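The **Flallside assembly line** is a small-parts assembly operation run by Stelero, a maker of pump and valve fittings. It is known in the regional trade press for the gradual move of its insertion work from hand benches to two-armed robots, and for the agreement on job grades that came with it.

## Background

Insertion work means placing pegs, gears and short cylinders into plates and housings. At Flallside it was done by hand on two shifts, with each assembler trained on one family of parts. The work was light but repetitive, and wrist and shoulder complaints made up a large share of sick leave. Stelero had automated packing and labeling earlier, using fixed machines. Insertion stayed manual for longer, as part sizes changed often and a fixed machine had to be rebuilt for each change.

The company adopted two-armed robots with jointed metal hands under a program called Hestent. The first 4 units were assigned to fittings with simple round pegs.

## Method

A task is laid out on a flat board with raised plates, holes and outlined positions. Parts of different sizes and shapes are used on the same board – pegs, cylinders and a gear – so that a single layout covers several kinds of placement.

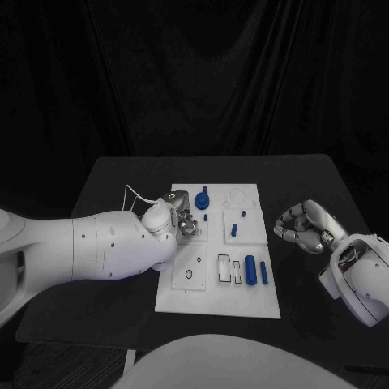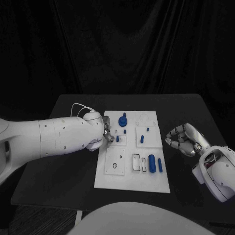

Two-armed work at a task board with blue parts.

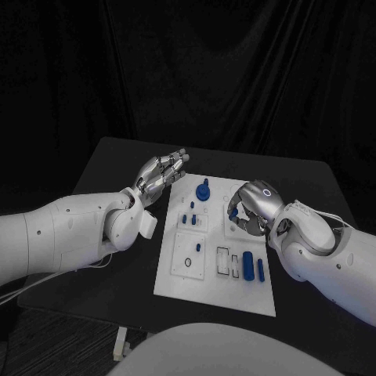 Each new task is written up by an operator before it goes to the line. The write-up gives the order of placement, the parts that may be swapped and the point at which a person must be called. Operators who had worked at the hand benches wrote most of the early ones. The plant's task library held 991 entries at the last count published by the company.

## Effects on employees

Under the agreement reached at Flallside, no assembler was dismissed during the changeover. Bench jobs were replaced by 4 new grades: loader, cell operator, task writer and line technician. Loaders keep the pay of the old bench grade, and the other three are paid more. Training for cell operators lasts nine weeks and is given during paid hours.

Reports of wrist strain fell after the change. Complaints about boredom rose among loaders, who spend much of the shift refilling trays and waiting for a call. Stelero responded by rotating loaders and cell operators every two hours. The rotation is popular with newer staff – less so with former bench workers, some of whom asked to stay in one place.

The night shift was reduced in size and later made voluntary. Several employees objected to the loss of the night bonus, and a partial payment was restored the following May.

## Other sites

Stelero's second plant, at Phetsri, uses the same task library but kept its hand benches for short orders. Staff there are trained in both kinds of work and move between them according to the order book.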